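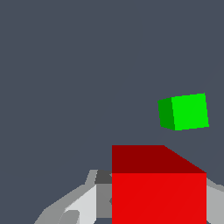 Fig. 1. Green cube and a second cube, computer render.

Unit 6: Thickening sauces
Kitchen Basics, September intake. Notes by Nafula Urio.

A roux is equal weights of fat and flour cooked together before the liquid goes in. For a pouring sauce use 10 g of each to 100 ml of milk or stock. A coating sauce takes more, see the table in Unit 5.

Melt the butter over a low heat and stir in the flour. Cook for 2 minutes for a white roux, longer for blond or brown. Brown roux thickens less – the starch breaks down as it colours. Add the liquid a little at a time and beat until smooth before adding more. Simmer gently until the taste of raw flour has gone.

Cornflour is mixed with cold water first and stirred in near the end. It gives a clearer sauce but thins if boiled too long.

Lumps: take the pan off the heat and whisk hard. If that fails, pass the sauce through a sieve.

Before the practical, read the section on egg liaisons. Soon-im Gil takes the second group. Bring an apron and two tasting spoons.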